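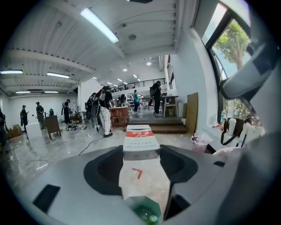

Merle Kerslake objects that "shall" has carried duties in the Mudton code for longer than any of us has been drafting, and that a court will read a change of verb as a change of law. The message came in overnight, two screens long. I have answered the second half only.

Oct 10, 2020

Search finished on the full text of the code. Skallex returns 2,103 uses of "shall" across all titles, counting "shall not" and leaving out quoted state forms. Zoning has 975 of them. I had expected Zoning to be the worst and it is, but Animals is worse by length.

The first pass sorts each use by what it does in its sentence. Categories as of this morning:

Duty on a named actor. "The clerk shall mail the notice." Becomes "must."
Duty on a thing. "The fence shall be set back." A fence has no duties. Becomes "must" if the sentence can't be recast with an owner in it.
Definition. "Vehicle shall mean." Becomes "means."
Legal effect. "This permit shall expire." Becomes "expires."
Negative with a permissive sense. "No person shall" is read by most people as a ban, and by strict grammar as saying that no person is required to. Becomes "A person must not."
Future. Very rare. Becomes "will" or the present tense.

Pulled a sample of 100 from Zoning and marked it by hand, then gave the clean copy to Bohdana Skoryk, who marked it without seeing mine. We differed on 20. Nearly all of those were legal effect against duty on a thing. "The application shall be complete" is the type case. I read it as a condition on acceptance, she read it as a duty on the applicant with the applicant left out. Both readings are available. The ordinance goes on to say what happens to an incomplete application in one section and says nothing in the next, so the answer may not be the same for both.

Proposed rule, to be tested on Animals: if a consequence for failure is stated within the same section, treat it as a condition and write "is not accepted unless." If none is stated, flag it and leave the verb alone. Leaving it alone goes against the purpose of the exercise, but guessing goes against the resolution that authorized it, which says no substantive change.

That resolution itself uses "shall" in two different senses. Noted, no action.

Merle's point on courts. There is a standard answer, a savings clause stating that the replacement of one word of obligation by another is stylistic. My draft puts it in Title 1 under construction of terms. Merle thinks a clause like that won't hold for the sentences where the old word was ambiguous, and I agree. It can preserve a meaning only where there was one. For the flagged sentences the town attorney needs to pick, and I said so in the reply.

Rawiri Ruddock asked whether "must" sounds rude. He has had this from two residents. I looked for a technical response and have none. People accept "must" on a tax form and a parking meter. "Is required to" is longer and moves the duty into a passive, so I am not offering it as a softer choice.

Bandavel, the shop that prints the supplement pages, wants final text in November. Their markup breaks when a section heading contains a changed word, so headings have to go in a separate file. I asked if the cross-references update on their end. Lucía Urquijo says no, they are typed. So every heading of the form "When permit shall be revoked" has to be traced by hand wherever another section quotes it.

Also open: "may not." The Chu manual treats it as a plain ban. I read it as a ban in a statute and as a possibility in a letter, and this code has letters in its appendices. Keep "must not" throughout and the question goes away.

Reread the Animals title after supper. "Dogs shall not be at large" — duty on a dog. Recast with "owner," then found that "owner" is defined in that chapter to include anyone feeding the dog for three days, which the recast sentence now pulls in. The old one arguably didn't. Flagged.

Tomorrow: Animals through the end of chapter 4, heading list to Lucía, ask Tayla Bolger for the signed copy of the 1980s recodification.

4 comments
Shares: 2

Recent entries
"And/or" in the fee schedule
Provisos, and how to take one apart
Such, said, and aforesaid
Numbering below the paragraph level
What "day" means in Title 3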